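Bench notes, 16th November
Filed under: Finishes & Coatings
2 min read

Topcoat trial, continued. Second go at the white for the Laslow tables, the first go having come out the color and texture of cottage cheese.

What went wrong last time

Hanne Kettunen thinks it was the hardener. I think it was me, but I'm happy to let the hardener take it. The Bromska stuff wants to sit after mixing and I gave it as long as it took to find a clean roller. It also says on the can to stir with a flat stick, and I used a screwdriver.

The other suspect is the extractor, which we had running flat out while I was laying off. The Okside never cared about a draft. The Bromska cares about everything.

Panels

Four offcuts, same board as the tops, primed and left overnight.

A – Bromska, no sanding between coats. Fuzzy. Feels like a peach.
B – Bromska, 326 paper between coats. There is no such thing as 326 paper. I wrote 326 on the back of the panel in marker, and I have no idea what I was thinking about. Possibly a phone extension. Treat B as void.
C – Bromska, 400 between coats, light hand. Best of the lot.
D – Okside left over from February, 400 between coats. Nice and flat, slightly yellow next to C. It's also older than some of our apprentices' boots, so I wouldn't read much into it.

Scratch and stain

Coffee, red wine, ballpoint, and the mustard from the fridge door. Everything wiped off C except the mustard, which left a ghost. Dimitriou wants the tops "family proof" and I've told them there is no finish on earth that beats mustard. They are thinking it over.

Coin scratch: A marks if you look at it hard. C and D both held up, with a faint shine where the coin went.

Dust

Still the real enemy. White matte forgives less than you'd hope, and every speck turns up the minute the light comes in low. Damping down the floor first helped. Taking my sweater off helped more. For next time: tack cloth, wait, tack cloth again, then keep out of the booth until it's touch dry, however much I want to go and admire it.

Speck check goes in low light from one side, never under the overheads. A matte white top changes tone a lot from one part to the next when the light is soft, so move your head before you reach for the sandpaper.
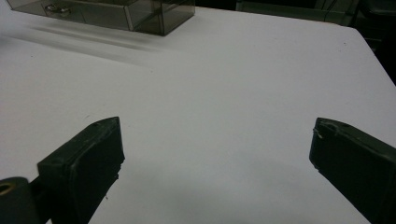 To do

Remake B with paper that exists.
Ask Bromska whether 4,000 on the data sheet is rub cycles or a misprint. No unit given.
Try C again with the extractor on low.
Hanne to price the wax option for Laslow, mainly so we can say we did.
Label the mustard.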